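Abernathy House Completes First Phase of Guest Room Refurnishing

Abernathy House, the residence that provides short-term lodging for families of patients receiving treatment in Fevport, has completed the first phase of its guest room refurnishing program. The work, which began in December, covers 15 bedrooms on the second floor and includes new mattresses, replacement bedding and a full review of storage in each room.

The program was approved following a survey of guests conducted last year. Of the 284 households that responded, more than half named the beds as the part of the room they would most like to see improved. Comments about the wardrobes were largely favorable, and the House has decided to keep them in place.

"Families often arrive here late in the evening after a long drive," said Bernadette Crenshaw, director of the House. "They need a comfortable bed and somewhere to put their bags. The survey told us where to begin."

Each room is stripped and aired before the new bedding is brought in. Mattresses are set in position, checked at the corners and left uncovered by sheets until the room has been inspected. Blankets and personal items such as straps, bags and small cases are kept on the bed or in the wardrobe during this stage so that the floor can be cleaned to the wall.

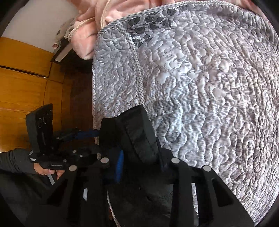
Rooms are released to guests in pairs, and 2 remain in reserve at all times for emergency arrivals. Families already in residence have been offered a move to the first floor while their own rooms are prepared. According to the front desk, most have chosen to stay where they are and to spend the morning in the lounge instead.

Bedding for the project was supplied by Hullus, which was selected after a competitive bidding process. Mattresses removed from the rooms are being collected for recycling by Dresetik. Blankets in good condition will be laundered and returned to use.

Orvokki Savolainen, who oversees housekeeping, has revised the room preparation checklist to reflect the new arrangements. The revised checklist calls for mattresses to be turned every three months and for covers to be examined at the seams at each change of guest. Staff training on the new procedures was held in the dining room and will be repeated for evening and weekend employees.

The second phase will address the third-floor rooms and the shared linen closets. Guests with reservations for that floor will be contacted directly if their room assignment changes. Check-in will continue to begin at 3 p.m. throughout the work.

Questions about accommodations during the second phase may be directed to Danica Lukáč at the front desk.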